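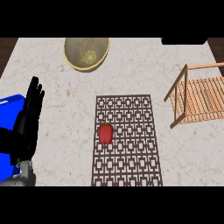
Marble countertop with gold-rimmed tray (rendered view).

Notebook entry, November
Pest Identification Bench, Wollach Building
Entry by N. Whiteley

Subject: drain flies and fungus gnats submitted as "fruit flies"

Work began at 8:40 with the trap cards from the Sernesetti account, a bakery and lunch counter with a prep kitchen at the rear. The client reported fruit flies and had been treating for them with vinegar cups over the summer. The cups were returned with the cards. They held very few insects, and the cards held a great many, which already suggested that the species named on the submission form was wrong.

Under the stereo microscope the cards from the prep kitchen carried almost entirely drain flies (family Psychodidae). The wings are broad, pointed at the tip and densely covered in hairs, and the antennae are long and beaded. No red eyes. A fruit fly on a sticky card can lose its color after a few weeks, so eye color was not relied upon; wing shape and hair settled the matter. Several specimens had lost most of their hairs in the glue and had to be judged from the veins, which run nearly parallel to the wing tip.

The two cards from the customer seating area were different. These held dark, slender flies with long legs and a forked vein near the wing tip. They are fungus gnats, family Sciaridae. The eyes meet above the antennae in a narrow bridge, visible on the better specimens at high magnification. The form mentions potted plants along the window, and the soil of those plants should be inspected before anything else is done in that area.

A single true fruit fly was present on the card marked "by bins." It does not change the recommendation.

Notes on the rearing jars

The drain fly jars started last month were checked at 10:15. Jars 1 and 2 have produced adults. Jar 3 has pupae at the surface of the sludge and should be checked daily. Jar 4 has failed. The sludge in it dried out along one side, the lid gauze having been replaced with a coarser piece, and the larvae seen at the last check are dead. The jar will be washed and started again with material from the same floor drain if any is left in the cold room. Colleagues are asked to use the fine gauze from the second drawer for all rearing work.

Larvae from jar 2 were drawn off with a pipette and placed in alcohol for the reference set. They are pale with a dark head and a short breathing tube at the tail end. The tube is useful when a client sends larvae only, as fungus gnat larvae have none and show a shiny black head on a clear, legless body.

Gel trial

The Zarkier drain gel comparison remains unfinished. The gel was applied to the test pipe sections as planned, but the untreated sections had been rinsed by mistake before the first larval count, and the two groups cannot now be compared. The results from this run are to be struck from the summary table. New pipe sections will be coated with sludge and left to stand before the trial is repeated. The sections must be labeled on the pipe itself and on the rack, both in pencil.

For the repeat, the brush-only group is to be kept. Physical removal of the film from the pipe wall is what we already advise, and the gel should be measured against that as well as against no treatment.

Correspondence

Abdel Rahman replied on the question of outdoor light traps. The position remains that these should not be offered to clients for indoor drain fly problems. Adults caught at a light say little about the breeding site, and the breeding site is what must be found. The tape method is preferred: clear tape placed sticky side down over part of each drain in the evening, leaving room for air to pass, and lifted in the morning. Drains with adults stuck to the tape are listed and cleaned. The method should be run for several nights, as a drain with pupae may give nothing on the first.

The wording in our client leaflet was also raised. At present it reads "small flies near sinks are usually fruit flies." This sentence should be withdrawn. Suggested replacement: "Small flies near sinks may be drain flies, fruit flies or phorid flies, and each breeds in a different place. Please send a sample before treating." Phorid flies deserve their own paragraph, given that they can point to a broken pipe beneath the floor. The humped back and the habit of running before taking flight are the features a client is most likely to notice.

Report to Sernesetti

Draft sent for review at 3:30. Main points as follows.

Prep kitchen: drain flies. Tape all floor and sink drains, then brush out the film in any that test positive. Check beneath the floor mats and under the ice machine for standing water.

Seating area: fungus gnats. Allow the potting soil to dry between waterings and empty the saucers. Yellow cards may be set at soil level.

Bleach poured into the drain is not advised. It runs past the film too quickly to reach the larvae, and it must never be mixed with other cleaners.

Outstanding

Restart jar 4.
Reprint the wing key for the bench; the present copy is stained across the Sciaridae figure.
Return the Sernesetti cards to cold storage after photographs are taken.
Order alcohol and fine pins.
Ask Wollach reception to stop placing incoming samples on the radiator shelf. The last envelope held larvae that could not be identified beyond order.

Bench cleared at 4:50. Microscope lamp flickering again, reported.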